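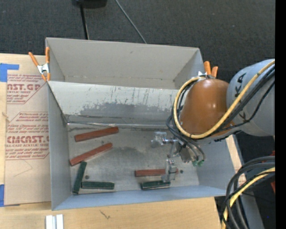
Is the Drusto gripper kit safe to leave running on its own?
Only once you've changed the fault settings, in my opinion. As it comes, a jam doesn't stop the arm, and you need to be within reach of the stop button.

I bought the Drusto two-finger kit in August, for £329 plus postage, after wearing out a cheaper one. It's been shifting blocks about in a bin ever since. The blocks are a nice easy shape, all flat sides and square corners, so I thought this would be the dullest review I'd ever write. Well!

Let's do the good stuff first. The fingers are lovely. They're metal, they don't flex in any way I can feel, and they get right down to the floor of the bin without the body of the thing fouling the sides. Fitting it took me an evening, most of it spent fighting with hoses (leave yourself far more slack than the leaflet says, they need to follow the wrist when it turns). The Prerkine software found it straight away and I had it picking before bedtime.

Now the fault. About a fortnight in, it went for a block lying hard up against the wall of the bin. One finger came down on top of the block when it should have gone beside it. Fair enough, that's partly my aim. But the kit is meant to notice the extra force and stop, and mine carried on pushing. The bin shifted, the block shot out sideways and the arm then went through the rest of its routine holding nothing, quite happily, and reported a good pick. I was in the kitchen at the time. I only knew because of the bang.

I went through the log afterwards. Out of 1,513 picks it had recorded 46 force warnings, and it had stopped the arm for precisely none of them. The warnings get written down and that's your lot. The setting that turns a warning into a stop is called "hold on contact", it's three menus deep, and it's off when you open the box. I'm still cross about that. If a thing can push hard enough to move a bin it can push hard enough to hurt a hand, and I'd been reaching in to straighten blocks between runs like an absolute twit.

So, if you've got one: turn hold on contact on before you do anything else, and drop the force limit to the lowest setting that still lifts your parts. Clamp your bin down too. I use spring clamps on mine, the sort with orange handles, and I check them before each session. And don't put your hand in until the arm is properly stopped, paused isn't the same thing.

Since changing the settings I've had two proper stops, both with a block tight against the side, and both times it froze where it was and waited for me. Just what I wanted in the first place.

I did write to Drusto. They answered quickly and were polite, and said the default is "under review". The Barbu kit I looked at in the shop at Stolell has its stop on from the start, but the fingers felt flimsy and it was a fair bit dearer.

Four stars for the metalwork, 2 for the way it's set up. I'm keeping it, but I won't be leaving the room.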